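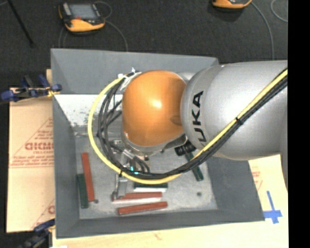

An orange and silver KUKA arm over a gray bin.

Gundthorpe to raise water rates in June

January 2008

Households in Gundthorpe will pay more for water starting in June, after the town council voted Tuesday night to approve the first rate increase in six years.

The minimum monthly charge will go up by $3, and the rate for each 800 gallons used beyond the minimum will rise by 15 cents. The change applies to all 2,354 metered accounts in the town, both homes and businesses. Sewer charges are billed separately and will stay the same.

Town engineer Shanthi Navaratnam told the council that the extra money will go toward replacing the water main under Vrabec Street, which was laid in the 1930s and has broken twice since last winter. The second break left the blocks between the post office and the rail crossing without water for most of a day.

"We have been patching that line for a long time," Navaratnam said. "Each repair costs us a crew, a night of overtime and a torn-up street, and then the next weak joint goes."

The new main will be a larger pipe than the old one. Work will be done in two stages – the north end this summer and the south end next year. Vrabec Street will be closed to through traffic during the first stage, with cars sent along Mill Road. Parking on Mill Road will be limited to one side while the detour is in place.

The council voted 3 to 2 for the increase. The two members who voted against it said they agreed the main had to be replaced but wanted the town to apply for a state loan first. Navaratnam said the town could still apply, and that a loan would have to be paid back out of water rates in any case.

A few residents spoke during the public comment period. One woman who lives on a fixed income asked whether the town would bring back the senior discount it dropped in 2002. The council agreed to take up the discount at its next meeting.

The owner of a laundry on Vrabec Street asked for notice before each shutoff. Navaratnam said door cards will go out 48 hours ahead, and that most shutoffs will be scheduled overnight.

Bids for the first stage will be opened next month. Customers will see the new rates on the bills mailed at the end of June. Anyone who pays by automatic bank transfer does not need to do anything – the new amount will be withdrawn on the usual date.

Copies of the rate schedule are available at the town clerk's office and at the library.

Recent items
Pokaneo bridge down to one lane for deck repairs
School board sets date for budget hearing
Nokau Park skating rink extends weekend hours
Leaf and brush pickup: winter schedule
Library seeks used books for spring sale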